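Week 6 handout: Reading a cosmetics label, part two
Posted in October by the course tutor, Skincare and Makeup Basics

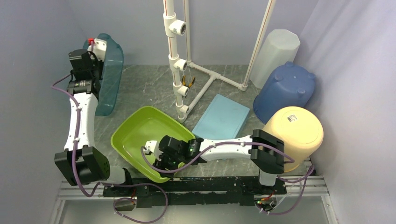 So last time we got as far as the front of the pack, which is the easy bit. This week we flip the thing over and read the back, and I want you to bring at least one product from your own bathroom because it's much more fun when you paid for it yourself.

1. The ingredient list runs in order (mostly)

Ingredients are listed from the most to the least, by weight, until you get down to one percent. Under that line the brand can put them in any order it likes. That's how a fancy flower extract ends up looking more important than it is! I did this with my Kidia day cream and the rose oil I'd been so pleased about was sitting after the preservative. Phenoxyethanol is a handy marker here - it's usually capped at one percent, so anything listed after it is probably in there in a pretty small amount.

Color additives can go at the very end in any order, so don't read anything into where the iron oxides are.

2. "Fragrance" is one word for a lot of things

If you see fragrance or parfum, that can be a blend of many different scent ingredients. If your skin gets cranky, look for "fragrance free". "Unscented" is a different claim, and an unscented product can still have something in it to cover up the smell of the base. I got caught by this with a Nindeck body lotion and had itchy elbows for a week.

3. The little open jar

You'll find a tiny drawing of a jar with a number and an M on it. 12M means twelve months after you open it. Mascara is often 6M or less, and I'd go sooner than that. Write the month you opened it on the bottom with a marker. I know, I know, but I never remember otherwise.

4. Price per ounce

We ran out of time for this one last year so I'm putting it in writing. Take the price and divide it by the ounces. Use fluid ounces for liquids and net weight for powders, and don't mix the two. My Stalby loose powder looked like a bargain next to the Kozłowski compact until I did the math, and then it was the compact by a mile. Travel sizes are nearly always the worst deal on the shelf, although if you only wear a bright lipstick twice a year, the mini makes sense and you can ignore me.

5. Patch testing

Small dab, inside of the elbow, leave it alone for a day or two. If it burns or comes up red, wash it off and don't put it on your face. Do one new product at a time or you won't know which one did it.

For next time

- Copy out the first six ingredients from your product
- Mark where you think the one percent line falls (pencil please, we'll argue about it)
- Find the open jar symbol, or tell me it isn't there
- Work out the price per ounce

Quick note on the foundation shade worksheet: a few of you had the undertone column blank. Have another go in daylight, near a window, and hand it in with this one.

Last updated: October

Recent handouts
Week 5: The front of the pack
Week 4: Undertones and how to find yours
Week 3: Cleaning your brushes
Week 2: Cream blush or powder blush?
Week 1: What to bring and what to leave at home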